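Feb 6, 2020

Adhesive notes, continued from the last page

Second round with the Vilico paste on cotton cloth. Last time I mixed it too thick and it dried with lumps along the fold. Today I put 40 g of paste to 9 spoons of water and stirred until the spoon left no trail. It took longer than the label promises, I think because our water is quite cold in February.

I glued two strips, one with the brush and one with the old plastic card. The brush strip looks better but the edge is already lifting at the left corner. The card strip is flat. I pressed both under the Paradlow catalogs overnight, I mean I will, they are there now. Please do not take the catalogs.

Grolenel sent the sample of bookcloth, finally. The color is not the one I asked for, it is more like wet sand. I write to them tomorrow. For the cover tests it is good enough, the weave is close and the paste should not come through.

Still open: does the paste go yellow? I put one dry piece in the window and one in the drawer, and I will compare them after 2 weeks.

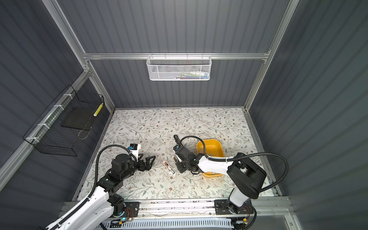
Costel Pană thinks that two weeks is too short and that the window piece should stay until the end of spring, with a date written on the back in pencil. He also asked why I do not size the cloth first. I did not have a good answer. So the next strip gets a thin coat of starch, and only after it dries, the paste.

To buy: starch, blotting paper, a wider brush (not the Afridi one, it loses hair).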